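5.2 Loss of grip force during table clearing

The second class of failure was less frequent than the planning errors of Section 5.1 but more serious in its effects, and it is treated separately for that reason. It concerns a loss of closing force at one gripper while the controller continued to report a secure hold. The fault was first noticed in April, during the plate-stacking part of the clearing task, and was at first put down to operator error in setting the force limit. It was only when Furukawa compared the motor current with the reported grip state that the two were found to disagree.

The clearing task has been described in Section 3. In brief, the two arms work from a shared plan produced by Skuvora, our task scheduler. One arm removes food waste while the other lifts or steadies the crockery, and the roles may be exchanged if the scheduler judges that a plate is easier to reach from the opposite side. Grip state is estimated by a separate process, Gedura, which reads finger position and motor current and returns one of three labels: open, closed on nothing, or holding. Skuvora will not start a lift until Gedura has returned "holding" for the arm concerned, and it will stop a lift if that label is withdrawn.

In the fault considered here the label was not withdrawn. The plate began to turn between the jaws, the far rim dropped, and the arm carried on along its planned path. In most cases the plate slid back to the table over a short distance and no damage followed. On two occasions it fell outside the tray and struck the table edge. No person was within reach of the arms on either occasion, but the working rules of the laboratory allow an operator to stand at the table between trials, and the event was therefore logged as a safety matter and the task suspended.

5.2.1 Search for the cause

The complete record for the clearing task contains 2679 lift attempts. These were replayed offline through Gedura with the original sensor values, and the label was compared with a second estimate made from motor current alone. Disagreement was rare in the early part of each session and grew more common towards the end. This pointed to heat, and the gripper motors were examined first. Their housings were warm after a long session but remained inside the maker's limits, and holding the motors at working temperature without handling any plates did not bring the fault back.

Attention then moved to the contact surfaces. The finger pads are a soft polymer moulded in house, and they had been chosen after tests with clean, dry plates. Plates used in the trials carry sauce, oil and crumbs, as they would in a canteen. A thin film of oil lowers the friction at the rim, so that the plate can turn at a closing force which would hold a clean one without difficulty. The film also builds up over a session, which accounts for the pattern seen in the record.

Friction alone does not explain why the label stayed at "holding". The answer lay in the way Gedura handles small changes in finger position. A drift of the fingers inwards is treated as settling of the pad for the first part of a lift, and the threshold for a change of label is raised during that time. With a clean plate this is sensible - the pads do settle, and an early version without the allowance stopped many good lifts. With an oily rim the slip is slow enough to fall wholly inside the allowance, and the label is held until the plate has already turned. Ardeleanu was able to produce the fault on demand by wiping the pads with cooking oil and lowering the closing force by 5 per cent.

5.2.2 Conditions under which the fault appears

The fault was seen more often when the two arms were active at the same time. This was unexpected, as the estimator treats each arm alone. The reason appears to be mechanical. When one arm takes up food waste close to a plate held by the other, any contact with the tray is passed on to the plate, and a grip that is already weak is disturbed at the worst moment. Figure 4 was taken while both arms were at the tray, with the left gripper holding a piece of orange food and the right at the rim of the upper plate.

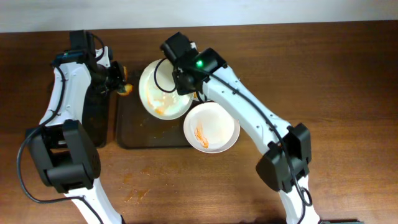 Figure 4. Both arms at work during table clearing.

Would a higher closing force have been enough to prevent the fault?

Only in part: raising the force delays the slip but leaves the estimator blind to it, and above a certain level the thinner plates begin to chip at the rim.

5.2.3 Corrective measures

Three changes were made before the task was resumed. The allowance for pad settling was cut to roughly 40 milliseconds and is now cancelled as soon as the wrist begins to rise. The label "holding" must also be confirmed by the wrist force reading, which should show the weight of the plate within a set margin. If it does not, the lift is stopped and the plate is lowered at the point where it was picked up. Lastly, Skuvora no longer permits one arm to enter the tray while the other is in the first part of a lift. This last rule costs some time, and we regard it as temporary.

The pads were replaced with a ribbed type supplied by Zivum, which sheds oil better but wears faster at the tips. They are wiped between trials and changed when the ribs are no longer visible at the leading edge. A washing station of the kind used on the Mughal platform was considered but would not fit within reach of both arms.

The fault has not been seen in its original form after these changes. A related one has: with very light plates the wrist reading lies close to the noise of the sensor, and good lifts are sometimes refused. These refusals are counted as failures in Table 6, although they carry no risk to the operator.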